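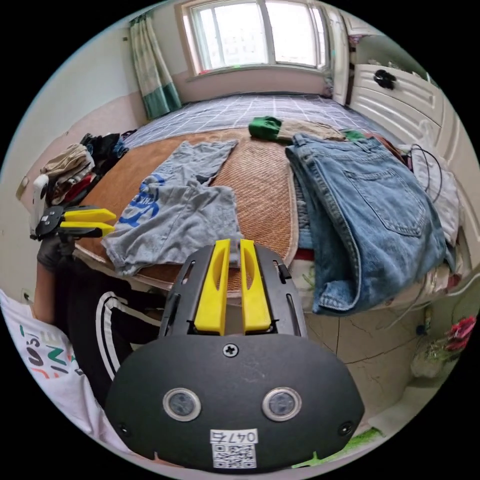 Unit 4: Care of Clothing and Bedding
Handout for Tuesday's practical
Course coordinator: Koen Maes, Stavau Centre for Home Studies

Folding on a bed

Students without access to a table may complete the folding exercise on a bed. The surface should be cleared and smoothed first. Where a woven rattan mat is used over the mattress, run a hand along the bound border and check for broken strands, as these will catch on knitted fabric.

T-shirts
Lay the garment flat with the hem towards you. Bring each side to the centre line, turn the sleeve back on itself, then fold upwards from the hem. Printed fronts are folded to the inside – colours keep better that way. Do not iron directly over a print.

Mats
Wipe rattan with a well-wrung cloth, following the weave, and dry it in the shade. Mats are to be rolled for storage, never creased.

Assessment
Each student will present 8 folded garments of uniform width. The practical is worth 70 marks; the remainder are awarded for the written organiser, to be submitted in the Derken Room within two weeks. Late work requires the coordinator's written approval.

Reading: Hordiienko, chapter 2.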